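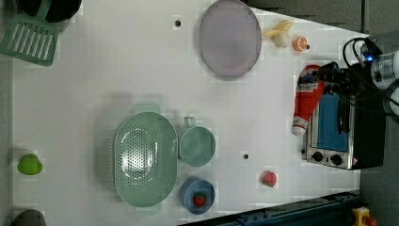 *Play-kitchen table, gripper at the ketchup bottle. Red stop button at lower right.*

**Vendel tabletop pick kit — bought, used, mostly recommended**

March 4, 2024. Writing this fast, Dario Santoro needs the numbers for the Allach site before the budget closes and I've got a delivery at the door.

Short version. Kit does the job. The price on the front page isn't the price. Plan for extras.

What we paid for: the add-on kit only. Gripper, wrist camera, cable set, mounting bits. The arm we already had, so don't read this as the cost of a whole cell. Kit was $2,000. Then $387 for spare finger pads and a longer cable set, ordered in July when we should have ordered them with everything else. Freight on the second box hurt. Order it all in one go.

**Gripper.** Good. Fine on light plastic stuff, which is all we ask of it. Squeeze bottle, toy fruit, a pepper, that sort of thing. Rigid and round is harder, grip height matters a lot there. Ketchup bottle lying on its side is our standard warmup now, Elisa Marino swears by it. Force setting took an afternoon to get right, manual has one paragraph on it and the paragraph is bad.

**Cables.** My main gripe. Thick black bundle looping up off the wrist, and you have to plan the room above the table for it. We tied ours back twice, then redid it with the longer set. Anyone budgeting: put cable management on the list as its own line. Clips, sleeves, a half day of somebody's time. Elis Skyrme did ours and it's still the neatest thing in the building.

**Props.** Don't laugh, this is a real budget line. Colander, measuring cup, little blue bowl, strawberries, toaster oven with a blue glass door. Palamarchuk sells a boxed play-kitchen set, which we skipped in favor of loose pieces. Cheaper that way and you pick the sizes. Get two of anything small and red. Small stuff walks off.

Emergency stop came from our own stock, not in the kit. Check you have one. The yellow housing goes where an arm can reach it without leaning across the table — Giorgia Cirillo moved ours on day one and she was right.

**Wrist camera.** Mixed.

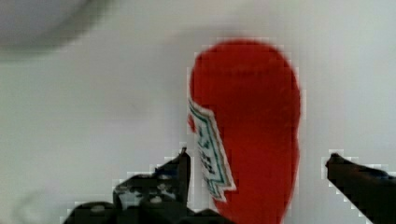 Bench Notes · Vol. 5, No. 3

For lining up a grasp it's fine. Bottle standing up, dark finger on each side, clear gap on the right that you can judge by eye before closing. Color is strong, the red pops right off the pale table. So for "is it between the fingers" — yes, pass.

For anything finer, no. Edges go blocky. White label with the green border, you can tell it's a label, and the print on it is just specks. Gray thing up in the corner is a blur, some kind of rounded edge, couldn't tell you more than that from this view. If your job involves reading labels or telling two similar packs apart, price a second camera now. Erkent has one that Ermanno Martinelli likes, I haven't tried it so no opinion. Also check your compression settings befor blaming the lens. I haven't had time to do that properly and some of the mess could be ours.

**Support.** Emailed three times. Two good answers, one link to the manual page I was complaining about. Spare pads arrived with the wrong screws, replacements sent free.

**Budget list for Dario, copy this:**

- kit, $2,000
- pads + long cable set, $387
- clips, sleeves, ties — get a quote
- e-stop if you don't have a spare
- props, loose
- second camera, only if you need detail
- five days for setup. Vendel says less. I'd hold teh five

Would I buy it again? Yes, with the long cables in the first order. Four stars, would be more with a decent camera. Ask Elisa for the force settings file, it's on her machine and not on the shared drive yet.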